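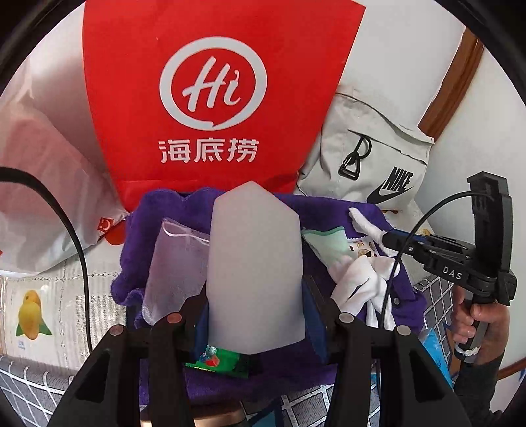 Pouch-filling task paused after gripper fault

Collection on the pouch-filling task stopped in April after a finger on one of the hand-held grippers closed when it should have stayed open. The operator was not hurt. The unit was pulled the same afternoon, and all units of that type were held until we understood the cause. They are back in use now, with two changes described below. Several people have asked for a fuller account than the one that went out by e-mail, so this is it.

What happened

The task is a two-handed one. The operator holds a gripper in each hand, opens a drawstring pouch on the table, picks up small items and puts them in. Soft goods are part of the set on purpose, including gloves, sheer fabric and plastic packets, as these are what the Surari policy handles worst.

Xiomara Kowalczyk was running the session at the Mellport site. She had set the right-hand gripper down on the cloth with the jaws open and was using her free hand to clear a glove that had bunched up between the pads. The jaws closed on the side of her index finger. She describes it as a firm pinch. She pulled her hand back, the jaws stayed shut, and she switched off power at the supply. There was a red mark that was gone by the next day. She filled in a report within the hour, and most of what follows depends on how clear that report was.

What we found

Anil Rodrigues took the unit apart with Masanobu Sekiguchi looking on by video. The jaws on this version are moved by the operator's trigger, with a small assist motor that holds grip force so that hands do not tire over a long session. The motor is supposed to act only when the trigger is pulled past its start point.

The trigger position comes back over the thin cable that runs from the upper housing. On the faulty unit the cable had worn where it leaves the housing. The outer jacket was split and one of the conductors inside was broken most of the way through. When the cable was bent past a certain angle the signal dropped out, and the controller read the missing signal as a full trigger pull. The motor did what it was told.

Anil was able to repeat the fault on the bench by bending the cable by hand. With the cable straight it never happened. With the cable bent sharply to the left it happened in 17 of the trials he logged before he stopped.

There were two separate problems, and we want to be plain about that. The cable wore out sooner than expected. That is a parts matter, and parts wear out. The second problem is that a lost signal was treated as a command to close. That was a design error on our side and had been in the firmware since the first build. It was missed in review.

Why it was not caught earlier

When Sharada Sastry went back through the session logs she found that the same unit had dropped its trigger signal twice in the week before. Each dropout was very short. The recording software filled the gap with the last good value, so the plots looked normal, and no warning was shown to the operator. In one of those episodes the jaws shut on a packet and the operator marked it as a bad grasp and moved on. There was no reason for them to do anything else with the information they had.

What has changed

The firmware now treats a missing or out-of-range trigger signal as a fault. The motor lets go, the jaws can be pulled open by hand, and the recording stops with a message. Operators cannot dismiss the message without entering a note.

The cable now has a strain relief boot at the housing and a longer run of slack. Halász supplied the new boots and they have been fitted to every unit. In bench testing the old cables began to fail at around 200 hours of use. We do not have a number for the new ones yet, and until we do, cables will be replaced on a fixed schedule kept by Anil.

The written procedure has also been changed. Do not put a bare hand between the pads of a powered gripper. If something is caught, switch off first, then clear it. Operators told us that the old switch was too far away to make this practical, and they were right. Each station now has one within reach of either hand.

What about the data

Episodes from the faulty unit have been set aside. Sharada is checking them against the raw signal and will return the good ones to the set. The Fumus training run that was planned for spring went ahead without them. Please do not copy the old folder from the shared drive, as it still contains the filled-in values.

If you see a jaw move when you did not move it, even slightly, stop and report it. A short note is fine. Reports go to Annapurna Nadar, who reads them all and will reply to you directly.

Print this article | E-mail this article

Comments (3)

R. at bench 4
The new switch is much better. Could the left-hand stations get the longer slack too? Mine still pulls when I reach across to the far side of the table.

Anil Rodrigues
Yes, tell me which station and I will swap it. The left-hand cables were cut to the old length in the first batch.

Former operator
I think I had one of the two earlier dropouts. I remember the jaws snapping shut on a packet and assumed my finger had slipped. It would help if the software showed the raw trigger value somewhere on the screen during recording.

Contact the newsletter | Copyright 2020 | Back to top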